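### 3.2 Scooping the litter tray

Of all the chores in the Tredonia study, this was the one we most enjoyed watching. It packs a good deal of skill into a very small space: a light blue tray of grey litter, a white slotted scoop and a lidded bin. 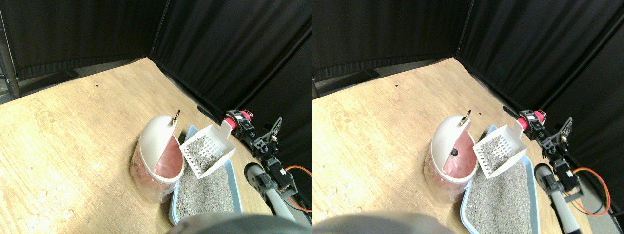
**Figure 2.** Litter tray, slotted scoop and bin with a pink liner, set out on the wooden tabletop.

### 3.3 How people sift

We gathered 3,318 scoops from 600 cleaning sessions, and the variety is wonderful! Some people shake the scoop from side to side, others tap it on the rim of the tray, and a few simply wait – a slow method, but a surprisingly tidy one. The slots do much of the work. We sorted the movements into six types, two of which (the "short shake" and the "long tilt") are compared in the next section.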